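Tolerances Belong on the Drawing

Most disputes over bought-in parts start with a dimension that has no tolerance beside it. The buyer writes 12 mm. The supplier ships 12.3 mm. Both are right by their own paperwork, and the argument that follows costs more than the parts. I have spent a good share of my working life in that argument, first on the supplier's side and later on the buyer's, and my position has hardened: a drawing without tolerances should be returned unquoted.

The usual defense is the general note in the title block. It says something like "unless otherwise specified" and points to a table, and everyone downstream is expected to look up the class and apply it. On paper this is complete. In practice the general note is inherited from whatever template the drafter opened that morning. At Plaslow, where I worked on molded housings, the template had been set up for sheet metal. It was carried over to plastic parts without a change, and the class it called out bore no relation to what a molding press could hold on a thin wall. Suppliers quoted against it anyway. They assumed, correctly, that no inspection would be done at that level.

That assumption is the damage. Once a supplier learns that one number on the drawing is not meant, every other number is open to interpretation, including the two or three that matter. The bore that locates a bearing gets the same treatment as the outside radius of a cosmetic corner. Wissam Majali, who ran incoming inspection when I was there, kept a log of rejected lots. He recorded 831 rejections over the life of one product line. When we sorted them, most were for features that had no effect on fit. The lots that did cause trouble at assembly had often passed, as the feature at fault had not been marked for measurement.

There is a second defense, which I hear more from younger engineers. They say the model is the drawing. The solid model holds every surface exactly, the file goes to the shop, and the shop makes what the file says. This confuses nominal geometry with a requirement. A model gives the size the designer would like. It says nothing about how far from that size a part may be before it stops working. Attaching tolerance data to the model is possible and I support it, but in the files I receive the fields are blank far more often than they are filled.

Printed parts have made this worse. A printed bracket costs little and arrives quickly, so the first one is treated as a trial fit. If it is tight, someone files it. If it is loose, someone adds tape. The correction stays on the bench and never reaches the file. When the part later moves to molding, the tool is cut to the unfiled model, and the first shots show the same interference that was removed by hand a year earlier.
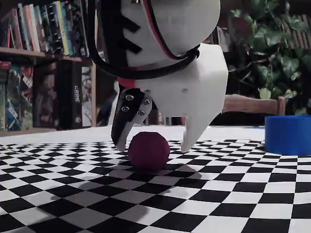

A gripper with a 3D-printed outer shell, its two fingers on either side of a small ball.

Karim Matar disagrees with me on this point, and his objection deserves a fair statement. He argues that early tolerancing is guesswork. The designer has not measured the process, does not know the material's shrinkage in that geometry, and will write plus or minus 0.1 out of habit. A false tolerance, he says, is worse than none. It carries authority it has not earned, and it raises the price.

I accept the facts and reject the conclusion. A guessed tolerance can be challenged. The supplier can come back and say that 0.1 is not possible on that wall and 0.25 is, and the designer then has to decide whether 0.25 will work. That exchange is the useful part of the quotation process. A missing tolerance does not produce it. The supplier fills the gap silently with whatever the machine gives, and the designer finds out at assembly.

The cost argument also runs the other way. On a job at Semaan we had a cover plate with 100 percent of its dimensions held to the same tight band. Jasmina Halilović went through the stack-up by hand and found that 3 dimensions controlled the fit. She opened up the rest. The supplier dropped a grinding operation and shortened the inspection plan, and the order of 4,000 plates went through without a deviation request. The tighter drawing had been the careless one. It took her an afternoon with a spreadsheet.

What I would ask for is modest. Each functional feature should carry its own limits and a datum that corresponds to a surface the part really sits on. The general note should name the process it was written for. Changes made by hand to a prototype should be measured and entered in the model before the next revision letter is issued. Purchasing should have the authority to hold an order when the first of these is absent.

Purchasing will object that this delays release. It does, by a day or so per part in my experience, and the delay falls on the design office where it can be seen and complained about. The delay from a bad lot falls on receiving, then on assembly, then on the customer, and is booked under a different heading in each place. I would like to see the two figures side by side in one report. I have asked for that report at two companies and have not yet been given it.

Related articles
Datum Selection for Flexible Parts
Reading a Supplier's Capability Study
Gauge Repeatability: Notes from the Tokden Line
Why Revision Letters Get Skipped
Shrinkage Allowances in Thin-Wall Molding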